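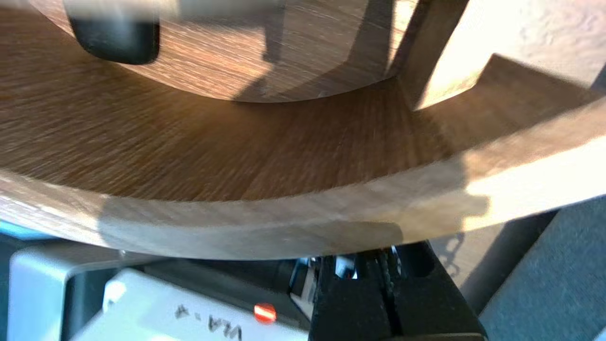 Figure 5.1 Light wood worked into a curve. Follow the grain around the bend.

Chapter 5
The Round Table in the Corner

I have a soft spot for small tables. I know a textbook on furnishing guest rooms is supposed to treat every piece fairly, and the bed gets two whole chapters later on, but if you gave me one afternoon in a new room I'd spend most of it on the little table. It gets the phone, the water glass, the keys, the book, the charger, the other charger, and at some point in the night somebody's elbow. It also gets the smallest share of the budget, almost every time.

When I started at the Drenham, a guesthouse in Londedport with long hallways and very short closets, my first real job was to go from room to room with a notebook and write down what was on each side table. I thought it was a way to keep me busy! By the second hallway I was hooked. I could tell which tables were working and which ones people had given up on, and the ones people had given up on nearly always had the same two troubles: the top was the wrong shape for the spot, or the cords had taken over.

So those are the two things we'll work on in this chapter. First comes shape and wood, and then wires.

What you'll be able to do by the end

Pick a round or square table for a corner and explain your choice to a client.
Read the grain on a curved edge well enough to ask a supplier good questions.
Draw a cord plan for a table that holds a phone and at least one other powered item.
Write a one-page checklist that a housekeeping team can use without you standing there.

5.1 Why round?

A square table in a square corner looks tidy on a floor plan. It fits snugly, it wastes nothing, and then a real person walks past it in the dark and meets the front corner with a hip or a knee. A round table gives up a bit of surface and leaves an odd gap behind it, a sort of rounded triangle between the table and the two walls. I used to fret over that gap. Now I like it, and in section 5.3 I'll show you how much it can do for you when there are cords to drop.

Round tops also change how people put things down. On a square top, things get lined up with the edges (phones especially), and the middle stays bare. On a round one, people tend to set things toward the center and work outward. You can test it with a class: put one of each by the door, ask everyone to leave their stuff on the way in, and take a look after the break.

Then there's the rim. Some tops are flat right to the edge and some have a raised lip. A lip will stop a pen or a coin from rolling off, and it gives your fingers something to find in low light. It also catches dust on the inside of the curve, so please don't specify one without talking to whoever does the cleaning. I did that once. I heard about it until April.

5.2 Reading a curved edge

Go back to Figure 5.1 for a minute and look only at the lines. On the curved band the grain is fine and closely spaced, darker brown next to lighter brown, and it travels along with the bend. Toward the inside of the arc it fans out. Look at how pale the wood gets where strong light lands on it, too, and how much warmer the inner part looks. If you had to order a matching shelf, which of those colors would you write down?

My answer is neither, at least from a photo. I ask for a sample, and I look at it in the room, by the window and then by the lamp. The workshop I used for years, Gernunance, would send out little offcuts with the finish already on them, and I kept mine in a shoebox. Years later that shoebox was still settling arguments.

A curve can be made in several ways. It can be bent from a long piece, sawn from a wide one, or built up from shorter pieces joined end to end. Each gives you a different look at the edge, and each behaves differently when a vacuum cleaner runs into it. You don't have to be able to make one yourself (I can't, and my one attempt is now a plant stand). You do have to be able to ask the supplier which method they used and where the joints are.

Try it yourself

Find three pieces of furniture with a curved edge, at home or at school. Run a finger along each one and sketch the direction of the grain at the start, the middle and the end of the curve. If the lines stop short at the edge in one spot and run along it in another, mark where it changes. Ten minutes is plenty.

5.3 Where do the cords go?

Now for the part that gets skipped in the pretty catalogs. A table with a phone on it is a table with wires, and wires need a plan as much as the furniture does. In Figure 5.2 you'll find a round light wooden table in a corner with a black desk phone on top, and a coiled cord running down on the wall side. Good! That's the gap behind the round top earning its keep. There's a lower shelf as well, with a black device on it, so the top doesn't have to hold everything.

Then let your eye go to the floor on the left. The flat gray power adapter is out there on the boards, and its cable curves across to the table. Before you read on, take a pencil and draw where you would put that adapter, and which way you'd bring the cable in. I've tried this with students at the Intarasuk summer course and I got answers I would never have thought of, including one that moved the table to the other side of the room.

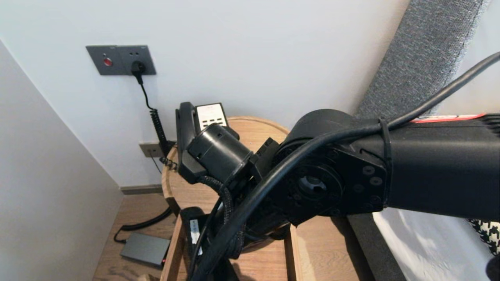 5.4 Drawing a cord plan

Start with the wall. Mark every outlet and plate at its real height, because a plug at table height and a plug near the floor need two very different routes. Next, draw the table from above and from the side. Put in each powered item, then one line for each cord, in a different color if you have the pencils for it.

Write the length beside each line. If a cord is longer than its route, show where the extra goes: clipped under the top, coiled on the lower shelf, or tied along a leg. If it's shorter, move the table now, on paper, while it weighs nothing.

Last, shade in the part of the floor where people walk. Any line that crosses the shading has to be drawn again. Keep your first version, even if it's a mess, and bring both to class, as we'll use them for the checklist in section 5.5.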